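Unit 5 handout: Planning the equipment budget for a hand-held gripper station

Course notes, Brarnden automation program. Bring these to the planning session in February, along with your draft sheet.

What a station is made of

For this unit, one station means two hand-held grippers, worn and moved by a person, plus the furniture and objects the person works on. The recordings are later used to train a robot arm. No arm is bought at this stage, and it does not belong on your sheet.

Split the costs into three groups: the grippers, the room, and the items that wear out or get used up. Students usually price the first group carefully and guess at the rest. Marek Skála's sheet from the Gotitz project had 171 lines, and most of them were in the second and third groups.

Room and furniture

Ordinary furniture is good enough. A desk with a hutch gives you several heights and depths to reach into, and it can be bought used. Small things such as a tissue box or a water bottle come out of the consumables line. Allow floor space for the operator to stand with both arms forward, and check what else shares the room before you sign for it.
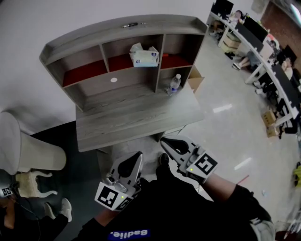
Natália Kováčik would put the spare parts ahead of the furniture, and wrote on last term's draft that a desk can be borrowed in an afternoon while a replacement finger pad may take weeks to arrive. Her advice was to order the spares with the first purchase and to list them on their own line.

Consumables and spares

Finger pads, printed markers, cables, storage cards. Get a written lead time from the supplier for each one. For the exercise, use the Plinport price list and a ceiling of 3,000 for this group. Do not move money out of it to cover the grippers.

Operator time

Pay for setup and breaks as well as recording. Put training hours in the first month only.

To hand in

One sheet per pair, with a half page on what you would cut first if the total were reduced. Matěj Holub collects them at the start of the session.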